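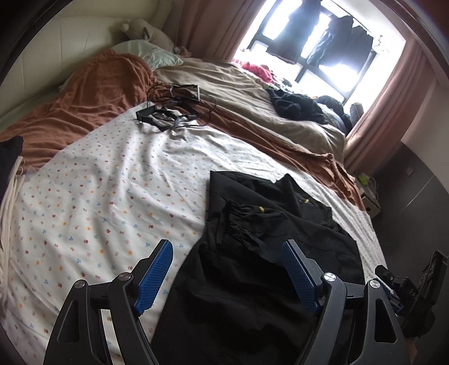 4.2 Clothes that are neither clean nor dirty

We come now to the part of the diaries that gave us the most pleasure to read and the most trouble to code. Every household in the Trinville sample had a place for clean clothes and a place for dirty ones, and on paper, at least, our first coding sheet assumed that a garment would always be in one or the other. The pilot families in Barajas had raised no objection to this. By the second week of February, though, the Trinville diaries were arriving with notes squeezed into the margins, and the notes were nearly all about the same thing: the sweater that had been worn to church and nowhere else, the pants that were good for another day, the jacket that never seemed to get washed at all and so never seemed to have a proper home either.

We ended up calling these garments "resting," a word we borrowed from one of our diary keepers, and went back through all 71 diaries to mark them. It was slow work. Irfan Kiani and Farzana Satti each read the full set without seeing the other's marks, and where they differed they sat down with Khurram Baloch and talked it through, sometimes for longer than the garment deserved. The final count was 1014 entries for resting clothes. Of these, 713 named a piece of bedroom furniture, and the rest were scattered over door handles, banisters, kitchen chairs, the back seat of the car and, in one home, a rowing machine.

Within the bedroom, the chair was the place people expected to name when we first talked to them, and many of them laughed as they named it. The diaries tell a somewhat different story. The bed came up more often than the chair in the daytime entries, and it held the larger items: coats, dresses, anything that would crease if it were folded over a chair back. A dark garment spread out over a printed sheet, as in Figure 6, is the sort of arrangement we have in mind. People wrote of laying such things out "so I can see it" or "so I have to deal with it before bed," and we think both remarks deserve to be taken seriously. A bed has to be cleared by night, and that gives it a kind of deadline that a chair doesn't have.

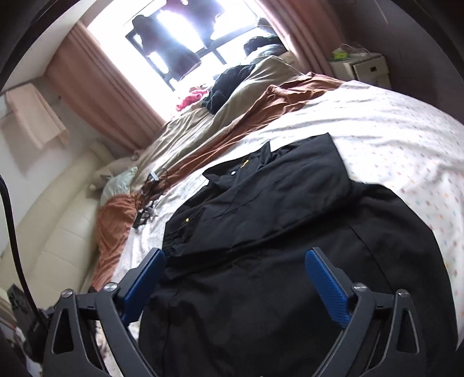

The deadline did not always hold, of course. In 5 households the diary keeper described moving the same item from bed to chair at night and from chair back to bed in the morning, in one case for nine days running, and we were a little sorry when the diary period ended before the matter was settled. Jankauskaitė, in her comments on an early draft, asked whether such back-and-forth should count as one entry or as many. We have counted each move separately, as we did for every other kind of item, but a reader who prefers the stricter rule should know that the bed still comes out ahead of the chair when these households are left out altogether.

Age made less difference than we had supposed it would. Our older diary keepers did have firmer ideas about what counted as dirty, and several wrote at some length about how their mothers had managed it, but they rested their clothes as freely as anyone else. What did matter was how many people shared the room. Couples tended to keep resting clothes to one side of the bed each, and complaints in the margins nearly always concerned something that had crossed over. We take these complaints up again in Section 4.3, together with the question of who, in the end, does the moving.

Figure 6. A black garment laid out on a bed.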